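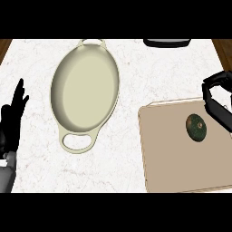
*Avocado on the board, baking dish on the left, all in the simulator.*

I've been comparing grippers for kitchen jobs, and I always start in simulation (no guacamole on the floor!). A few tips from this week with the Sirnano and Vidal models:

- **Start with one avocado.** It's an awkward shape, so a grip that looks fine on a block can fall apart fast. I do 15 tries per gripper before I change any settings.
- **Come in slowly from above.** I set the last bit of the approach to 24 mm per second and the bumping pretty much stopped.
- **Turn the force down first.** My Vidal profile was at 60 percent and the fruit kept shooting off sideways - halving it helped more than an hour of fiddling with angles.
- **Save handles for later.** Loop handles are a whole different job, and I like to get round food sorted before I go near them.
- **Keep your seed number.** Mine is 1736, written on a sticky note on the monitor, so both grippers get the same counter layout.

So far I like the Sirnano better for produce and the Vidal for dishes. The Endberg controller runs both, though you do have to reload the profile each time you swap.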